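Building Systems Notes: Stone Surface Care, Winemora Wing

The stone tops in the Winemora wing were resealed in November. Several departments have asked what the new sealer allows, what it does not, and why the old cleaning product was pulled from the supply closets. The notes below cover the counters on levels 1 through 4, the two reception ledges, and the window sills in the east corridor. They do not cover the terrazzo floors, which are on a separate schedule.

Background

The stone is a calcite-based marble supplied by Huttunen when the wing was fitted out. Calcite reacts with acid. Vinegar, lemon juice, wine, soda and most bathroom descalers will dissolve a thin layer of the polish and leave a dull patch. This is etching, and it is a separate problem from staining. A stain is color that has soaked into the stone and can often be drawn back out. An etch is missing material and has to be repolished.

A penetrating sealer slows staining. It has no effect on etching. The most common complaint in the service log is a ring left by a cup on a counter that "was supposed to be sealed." In most of those cases the sealer was intact and the ring was an etch.

What was applied

The product is Floltham 2101, a solvent-carried penetrating sealer. It was applied in two coats with a dwell time of 4 minutes each, and the excess was buffed off before it could dry on the surface. Counters were closed overnight and reopened at 7 a.m. The full cure period has passed on all levels and no special handling is needed now.

Before sealing, each top was washed with a neutral cleaner, rinsed twice and left to dry. Moisture readings were taken at both ends and in the middle of every run. One section on level 3, next to the sink, read high and was held back for a second drying period. It was sealed with the last group. 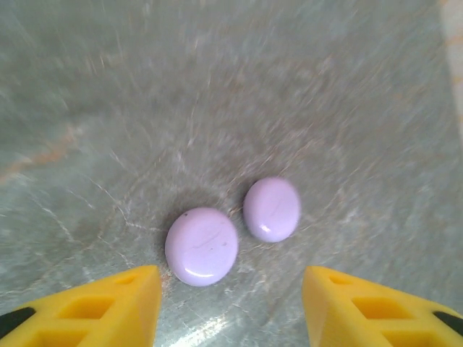

Veining in grey-green marble. Fine surface lines of this type are part of the stone's pattern.

Veins and cracks

We received a number of tickets reporting cracks in the counters. Most were veins. To tell the two apart, drag a fingernail slowly across the line. A vein in a polished top is usually flush or very nearly so. A crack will catch the nail, and the two sides may sit at slightly different heights. Some natural fissures can also be felt, so a line that catches is a reason to send a ticket and does not by itself mean the top has failed. Put a strip of masking tape beside the line and note the counter number.

Do not fill a line with glue, caulk or nail polish. Removing these from a polished face takes longer than the original repair would have.

Daily cleaning

Use the Winix neutral cleaner at the dilution printed on the wall card. For one standard spray bottle this is 53 milliliters of concentrate made up to 900 milliliters with tap water. A stronger mix does not clean better and leaves a film that shows as streaks under the corridor lights. Spray the cloth, wipe, then dry with a second cloth.

Discontinued: the citrus spray in the orange bottles, all powdered cleansers, and the green scouring pads. If any are still in your closet, return them to the supply window on level 1.

Spills

Blot, do not wipe. Wiping spreads the liquid over a larger area. Rinse with plain water and dry. For coffee, tea or ink that has left color after drying, send a ticket. We keep poultice powder on hand and can usually treat a spot within the same week. A poultice stays in place for a full day under plastic film, so that part of the counter will be out of use.

Oil marks take longer and may need a second or third treatment. Hand lotion is the usual source at the reception ledges.

Checking the sealer

Each counter will be tested twice a year. The test is a small pool of water left on the stone for 15 minutes and then wiped away. If the area beneath has darkened, water is getting in and that section goes on the resealing list. Departments are welcome to run the test themselves, using water only. Please record the counter number and the result on the sheet inside the closet door.

Questions about the schedule, and requests for replacement wall cards, go to Precious Dlamini in Building Systems. The supply window is closed Wednesday for inventory.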